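Progress report, small parts storage and workbench cleanup
Retden repair room, period ending June
To: Dubey small grants desk
From: Jihad Haddad

Quick one this time, we are in the middle of moving shelves. Longer notes on spending went in with the receipts.

Where we are

Sorting mostly done. 24 boxes of mixed hardware at the start, 16 gone through and put away. The rest are stacked under the window, mostly electrical, some plumbing bits that nobody claimed. Those will take longer, the electrical stuff has to be tested before it goes in a drawer and we only have the one meter working.

Thrown out: bent nails, stripped screws, dead batteries (taken to the drop off point), a bag of keys that fit nothing in the building. Kept more than I wanted to. People get attached to odd washers.

Storage

Settled on portable drawer cases with a handle on top, so a repairer can carry one over to the table and bring it back. We tried open trays first, back in the spring. Bad idea. One got knocked off the bench in week two and we were picking M4 nuts out of the floor cracks for days. Drawers stay shut when you bump them, or mostly do. Clear fronts were worth the extra money, new people find things without asking.

The yellow and black case has nine drawers, three rows of three, and it is the one used most. Small fasteners and sewing machine spares. Second case from Asard is on order, back ordered once allready, they now say end of the month.

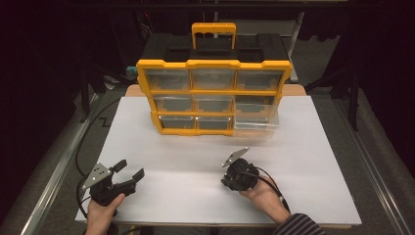 How do we decide what goes in which drawer?

By how often it gets asked for. Repairers kept a tally sheet for 7 sessions and the most wanted parts got the middle row, which is easiest to reach when the case is on the table. Rarely used stuff goes along the bottom. Anything sharp or with a point (blades, picks, needles) stays out of the cases and lives in the locked tin.

Labels

Half done. First batch of labels was paper and tape, peeled within a couple of weeks. Now using the vinyl ones from Flendumar, they stick fine but the small size is too small to read without glasses so we're going up a size. Reprinting needed for everything done so far, annoying but cheap. Also agreed on one name for each part. We had "wall plug", "anchor" and "plastic thing" all in use for the same item.

Work table

White board over the table top works well. Dropped screws show up right away, and it wipes clean. Would like a lip along the front so things stop rolling off, can probably do that from scrap. Table itself is fine, one leg needed a shim.

Sessions

16 repair sessions held in the period. Set up time is down, used to be we spent the first part of every evening hunting for screws. Pack up still drags. Drawers get left open or parts go back in the wrong place and somebody has to fix it next time. Putting up a short checklist by the door.

Money

On budget so far. Cases came in a little under, labels a little over becuase of the reprint. Nothing spent yet on the second meter. I would like to move the leftover from cases to that line, please confirm that is OK before I order.

Still to do

Remaining boxes, electrical first once we have the meter
New labels on all drawers
Lip on the front of the board
Checklist by the door
Parts list typed up and shared, currently in my notebook and my handwriting is not great
Foam liner for the drawers with sewing machine parts, they rattle and the fine threads get dinged

Problems

Space under the window is getting tight and we have to clear it before the heating people come in. If the second case is late again I'll ask for the money back and look elsewhere. Also short of people who know electrical, two signed up and one has since moved away.

Can send the tally sheets if you want them. Best to call in the afternoon, I'm in the room from 2 most days and don't see email till evening.

Jihad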